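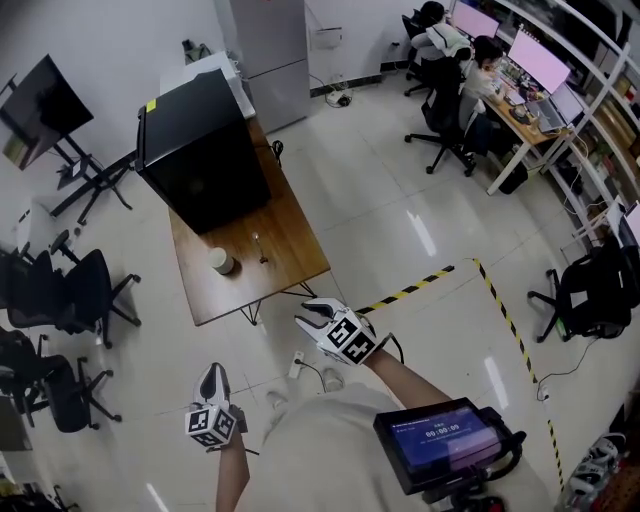 Lina Warkentin
Lecturer, Automation and Work, Drevham Technical College

Handout 4: Can machines do the chores yet?

Read this before Monday's session. Bring the worksheet from Handout 3 with your answers filled in, even if you changed your mind about some of them.

The short answer to the question in the title is "some of them, some of the time." The long answer depends on what we mean by a chore, so we start there.

What counts as a chore

A dishwasher washes dishes. It does not clear the table, scrape the plates, load itself or put the cups away. When people say they want a machine to do the dishes, they usually mean the parts the dishwasher leaves out. The same split shows up in a shop. A conveyor moves boxes well, and a person still opens the odd box with the torn label and decides where the contents go.

For this course, a chore is a task with a known goal and an unknown starting point. The cup has to end up in the cupboard. Where the cup is when you begin, and what is next to it, changes every time.

Why small objects are hard

Take a cup and a spoon on a table. The cup gives a gripper a fair amount to hold. The spoon gives it very little. A thin metal handle is narrow and shiny, and it can turn between two fingers if the grip is off center. People correct for this by feel without noticing. A machine has to sense the slip and respond, or else pick a grip that does not slip in the first place.

Then add a large object nearby, such as a mini fridge on the same table. The arm now has a side it can't come in from. Most of you will have marked "reach" as solved on the worksheet. Look at it again with an obstacle in the way.

Learning from people

One common approach is to have a person do the task with hand-held grippers and record the movement. The person supplies the judgment, and the tool limits them to the same kind of fingers the robot will have. The square printed markers on the grippers are there so that a camera can work out position and angle.

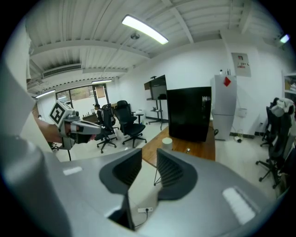

Fig. 2. Two hand-held grippers, seen from the right-hand one. Note the ridges on the inner faces of the finger pads.

Ridged pads raise the question of contact. Think about which objects from the worksheet would be easier to hold with a surface like this, and which would be no easier.

The Plutora exercise

Plutora is our class planning exercise, set in a made-to-order parts shop called Mwakyusa. The shop has 500 bins and 7 packing stations. You are asked which steps to hand to a machine first. Past groups nearly always start with picking, as it takes up the most hours. Before you do the same, list what the picker handles besides the part itself – loose bags, bent lids, bins put back in the wrong slot.

Terms to know

Grasp: the placement of the fingers on an object before lifting.
Demonstration: a recorded example of a person doing the task.
Generalization: doing the task in a room, or with an object, that was not in the recordings.
Recovery: what the machine does after a failed attempt. Often nothing – it stops and waits for a person.

For Monday

Pick one chore you did this week. Write down each step, including the ones you did without thinking. Mark the steps where you used touch more than sight. Then mark the step where you think a machine would fail first, and say why in a sentence or two.

Keep it to one page. The reading is the Warkatport warehouse case, sections 3 and 4 only.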